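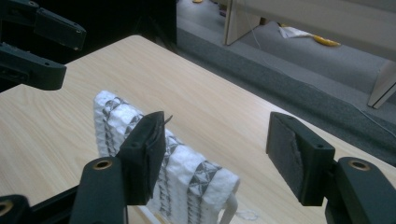 Robotics club: the folding group after its first term

Search this site Enter keywords Go

The folding group meets again this Saturday, 10/30/21, in the upstairs workroom at Wusstead. Doors open at ten. Members who borrowed hand grippers over the break should bring them back so that the pads can be checked before anyone records with them.

The group started in July with four students and one pair of grippers. The task for the year is cloth. Each pair of students picks a piece of fabric, works out a way to grasp and fold it with the hand grippers, and records the attempts. The recordings are then used to train the arm for the spring meet at Cliltau. Up to last week the group had 1,932 recordings in the shared folder. Of these, 107 still have no label and can't be used until somebody goes through them.

Thin cotton went well from the start. Quilted cloth has been slower. It is thick enough to stand up by itself when it is folded, and a jaw that comes in from the side tends to push it along the table before it closes. Ruben Van den Broek, who leads the group, has asked everyone to work on this with the white and gray piece for the next few sessions and to leave the towels for later. His advice is to bring one pad flat against the face of the cloth first, stop, and only then close the other one. Students who have tried it this way say it takes longer but they drop the cloth less often.

The finger pads are wearing. The foam creases and tears after enough use, and a frayed edge can catch on stitching. Dierckx has sent a sheet of replacement foam, which is in the second drawer with the scissors and the glue. Please cut new pads from the paper pattern and let the glue set overnight. Do not trim pads while they are still mounted on the arm. Write the date on the repair card when you are done.

A few points for those recording:

Start with the jaws open and the cloth between them.
Say the name of the fabric at the beginning of each run.
Keep failed runs – they are labeled and kept with the rest.
Clear lint and thread off the table between fabrics.

The labeling program has moved to Patance, and old passwords no longer work. Ruben will hand out new ones at the door. Students who missed the last session can get theirs by e-mail.

There are 29 names on the list for the spring meet and the van seats fewer than that, so permission forms will be taken in the order they come in. Forms are on the shelf by the stairs. Parents who are able to drive should write this on the back of the form, with the number of seats.

Contact the club | Copyright 2021 Wusstead Robotics Club | Back to top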